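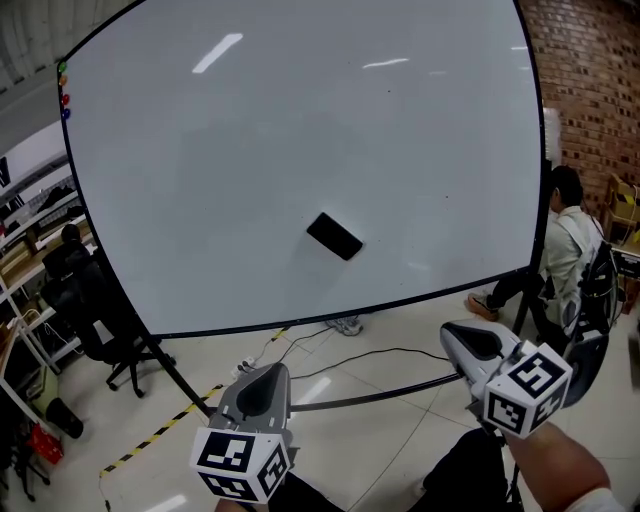

Mei-kuen Mok wrote in to ask why the budget for the Stedach room lists two pairs of hand-held grippers and no second arm. The grippers are what we use every day, so they came first. The arm quote from Skutesar is good until April and we will decide before then.

Our equipment plan for next year is on this page, with a view of the Dorkthorpe site during work hours. Prices are per item, before shipping.

Hand-held gripper, with cube markers: 279. We want two more pairs. Each cube carries printed square codes on its faces, and spare printed sets should be ordered at the same time.

Whiteboard on a metal stand: 220. The one we have is glossy and picks up the ceiling lights. A matte board from Tsang costs the same.

Power and cabling: around 200. This covers floor covers for the cables and two longer power strips.

Held back for repairs: 1000. Anything left goes toward the arm.

Send corrections to the Stedach equipment desk.

Print this page | E-mail this page

Contact | Copyright Stedach | Back to top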